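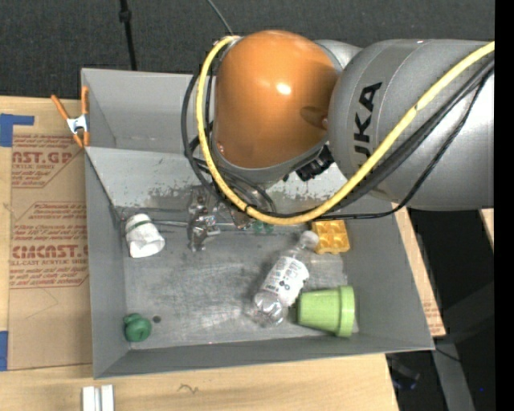

Whose rule is it, anyway?

2018-06-28 | 20 comments | Share

I have been reading the draft good practice notes for bin picking that Līga Dzene circulated after the Ilden meeting, and I am not convinced. They run to fourteen rules. I'd keep four.

Take rule two, "the bin shall be fixed". Fine, but fixed how? One spring clamp with orange handles on the left side would pass, as far as I can tell, and so would bolting the thing to the floor. A rule that can't tell those two apart isn't doing much. I asked Vilho Koivisto what it was meant to stop and he said "movement", which I had worked out for myself.

Then there are the cables. The notes want hoses and cables "dressed so as not to enter the working volume". Anyone who has hung a gripper off an arm of this size knows they loop wherever the wrist sends them. A thick yellow one and a bundle of black ones, bunched under the joint, right over the bin - I would like to see the author dress those for every pose the arm can reach. Give me a rule about checking them for wear at the start of each shift and I'll sign it tomorrow.

The object list annoys me most. Dondar say they score 2000 picks on a standard set, Uibo say 3000, and neither says how the things were put in the bin. A clear bottle lying flat beside a green cup on its side is one problem. Stand the same bottle in a corner and it's another. Rule nine says "objects shall be placed at random", and I have watched people place objects at random. They put the awkward ones in the middle.

What I would keep: write down who loaded the bin, count the failed picks as well as the good ones, leave the scuffs and scratches in the bin alone between runs, and put the stop button where the person loading can reach it. Silvan Thaler wants speed limits added. He may be right, though I haven't seen his numbers yet.

Comments on the draft go to Līga before December. Mine went in last night and were longer than this.

Shared 1522 times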